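Raretton Bench Rules – data card and good practice notes

Version of December 2018. Maintained by the Oddsson bench group.

What this is

Raretton is a set of 2,755 short recordings of robot arms working on opened desktop computers, plus the house rules we followed while making them. The rules turned out to be the part other labs ask for most, and we love that! Please take them, argue with them and send changes back.

Bench layout

The computer lies on its side on the slotted table, open side up. Parts go in the gray fixture to the left of the case, and the storage bin stays on the right. Keep it that way in every session, even if your own setup would be quicker mirrored.

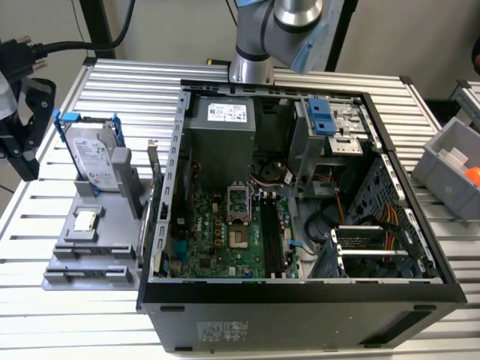 Layout gets checked against the printed sheet at the start of each session and again after any break longer than 60 minutes. If something has shifted, start a new recording and log the change in layout.txt – please don't nudge things back mid-run.

Rules for handling

1. Mains lead unplugged before the side panel comes off. No exceptions, not even for a quick test.
2. One arm inside the case at a time. The second arm may wait nearby, but it holds still until the first is clear.
3. A bare CPU socket is a keep-out zone. Set it in the planner before the arms are enabled.
4. Hard drives go upright in the fixture, never loose on the table.
5. Cables are left where they fall. Tidying them by hand spoils the recording for anyone studying clutter.
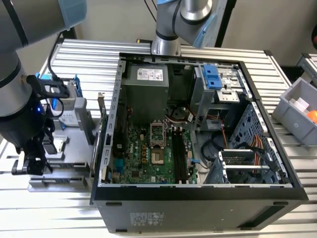 6. Hands stay behind the yellow line while either arm is enabled. Two people must be on shift, one of them at the stop button.

Known gaps

Rule 3 was added in April, so the first 12 sessions don't have it. The Kallalport sessions use an older layout sheet, and we haven't merged the Mimstead labels yet (soon, we hope).

Files

rules.txt, layout.txt, sessions.csv, labels/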